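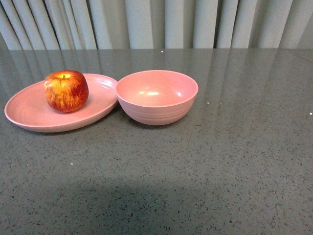
31 March 2022

I have so much to write down and my hand is already tired from the log sheets, so this goes in the blog instead of the paper notebook. Today was the best day we've had in robotics club since I joined, and I'm including the day we got pizza!

So. The task is called "apple to bowl." You have a plate, a bowl and an apple, the apple starts on the plate, and it has to end up in the bowl. That's the whole task. My little brother laughed at me when I explained it at dinner, and then I asked him to tell me, in words, exactly how he knows where the bowl is. He went quiet for a bit and then he asked for more potatoes.

Ms. Alvarado (she lets us call her Maritza in club, but I can't do it, it feels wrong) split us into pairs this time. I got Jhosep Cáceres, and I was glad, because he's fast with code and never makes you feel slow for asking. Katherine and Aidan took the arm side of things, and Jhosep and I had vision. We named our program Zokel. It doesn't stand for anything. Aidan wanted to call it Skiden, and that went to the motion planner as a peace offering.

What I spent most of the afternoon on was start positions. Last week our program could find the bowl beautifully and we were all very proud, until Percy Agudelo wandered over and asked if it was finding the bowl or just going to where the bowl always was. Ouch! He was right. We'd been so careful about putting everything back in the same spot that we'd basically taught it one spot. So now we change the layout. Sometimes the bowl is right up against the plate, and sometimes it's way over on the other side of the counter with a big stretch of nothing in between.

The close ones are harder for us than I expected. The plate and the bowl are the same pink, and when they touch, Zokel wants to draw one big blob around both and call it a plate. A very weird plate. Jhosep's first idea was to use color, and you can guess how that went. The apple it finds right away, every time, no matter where it is, because nothing else on the counter is red. The dishes are the problem.

Then I got stuck on the shine. The countertop is glossy and it picks up the curtain, so you get these pale stripes running down toward the dishes. There are also bright little specks in the stone. Zokel thought one of the specks was an object! A very tiny one, but it gave it a box and a score and everything. I laughed so hard that Katherine came over to see. 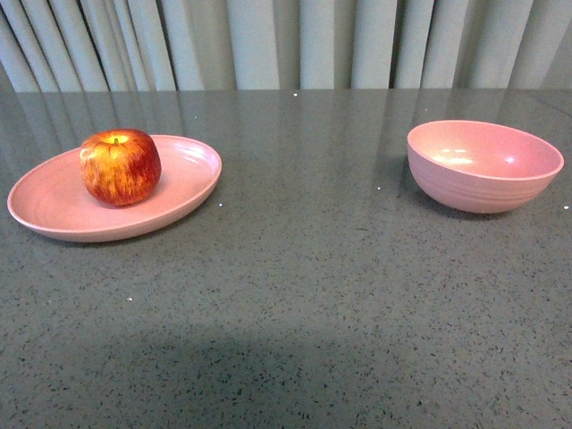 With the bowl far away it does much better, and I think that's because there's so much plain gray for it to work with. It draws one clean outline for the plate, one for the bowl, and the middle of the apple lands where you'd want it. Jhosep and I high-fived over an outline. I know how that sounds.

The numbers, so I have them somewhere: we have 431 labeled pictures now, and 241 of those are mine and Jhosep's. The goal before the May meet is 800. Ms. Alvarado says fewer would be fine if they were more different from each other, and I've been thinking about that all evening. Should we turn the bowl upside down? Is it still a bowl? Would the judges do that to us? Aidan says the judges at the Flores meet would absolutely do that to us.

My job for next time is the edges. I want to look for the rim of the bowl first, the whole oval, and only then decide what's plate. The bowl is so much taller that its opening should give it away even when the two are touching. Jhosep thinks the ridges on the outside of the bowl might help too, but I'm worried they'll get mixed up with the ring inside the plate's rim. We're each going to try our own way and compare. Loser labels 4 extra batches. (I am not going to lose.)

Also I learned how to draw a label around something without the box jumping every time I let go of the mouse. You hold shift. I have been in this club for months and I did not know you hold shift.

Things to bring: my own mouse, the long charger, the Clemel sheet signed by Mom, and a snack that isn't an apple. I kept looking at that apple all afternoon and I was starving by the end.

Okay, bed. I wrote the first bit of the rim code on the back of my Spanish homework, so I need to copy it out before I hand that in.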